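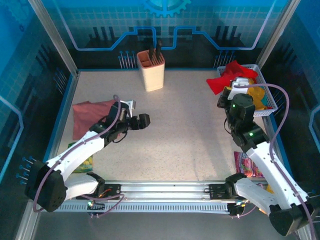 How long does the Flerkance two-arm kit take to put together at home?

Mine took 23 hours over three weekends, and that includes one full Sunday spent undoing a mistake I made on the Saturday.

So, the review. I've wanted a pair of arms in the garage for ages and finally talked myself into the Flerkance at $400 for the frame and rail package (the arms I already had the printed parts for, plus a box of motors from an earlier project that never went anywhere). It comes flat, in nine bags, and the bags are labelled properly, hooray!

The aluminium frame is the best part. Everything squared up first go and the slotted rail across the front is lovely to work with, you just slide the carriage blocks along until the spacing feels right and nip them up. I shifted mine four times before I was happy. The blue panels with the grid lines and circuit-board shapes looked a bit showy on the website, but they've grown on me, and my daughter reckons they're the only good-looking thing in the garage.

Now the grumbles. The instructions skip straight from mounting the shoulders to powering up, with one sentence on cables. One! I ended up ringing Rima Zoubi from our maker group, who'd built hers in June, and she told me to leave far more slack at the wrist than you'd think and let the cable loop out in a big arc. Good advice. My first try was tight and neat and pulled a connector out the moment the elbow straightened.

The grippers are fine with cloth and soft packets. I've been practising on old rags and chip bags with a plastic basket as the target, and the fingers close gently enough that nothing gets crushed. Hard, smooth things are another story, and I'd like a grippier pad. Dotico sells some, so I've got a set coming.

Noise is okay. You'll hear it through an internal wall but it won't wake anyone.

Would I buy it again? Yep, though I'd want the cable section rewritten first. Four stars. If you're after the cheaper Sketeck frame instead, have a look at the corner brackets before you pay, the ones I handled in the shop had a fair bit of flex.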